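Notebook, Tuesday, Loderham rooms

Back in the bedroom setup with Pranab. Firnavska wants the tidy-up routine working before housekeeping gets it, so most of the morning went to slow approaches near the furniture. Five runs, two stopped by hand.

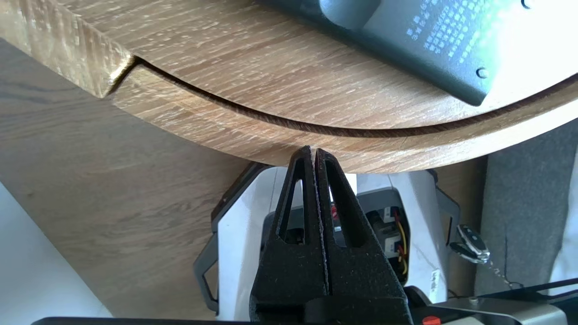 Felista came by (she ran room turnovers for years!) and asked who gets called when the robot stalls. Fair question! Right now it's whoever is on shift, so the job turns into half cleaning, half babysitting. 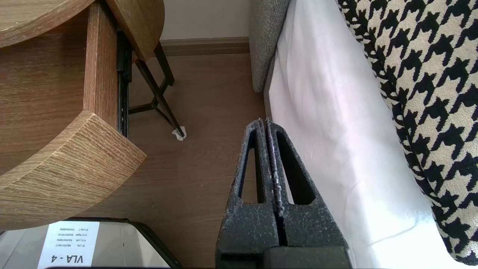 Her other worry is pace. People do a room in their own order, and our routine wants one fixed order. She'd start with the bed every time, and with a white sheet hanging down the side and a houndstooth blanket over it, I see why she wouldn't leave that to a gripper yet.
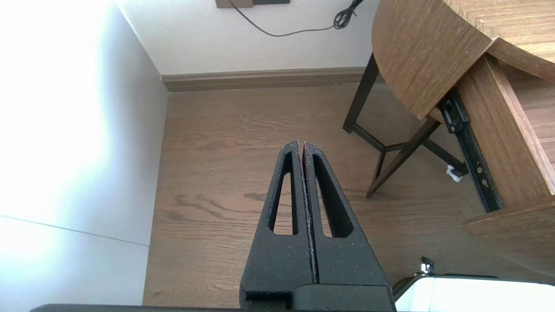 Pranab will draft a call sheet so stalls go to us first. I still owe Felista an answer on breaks.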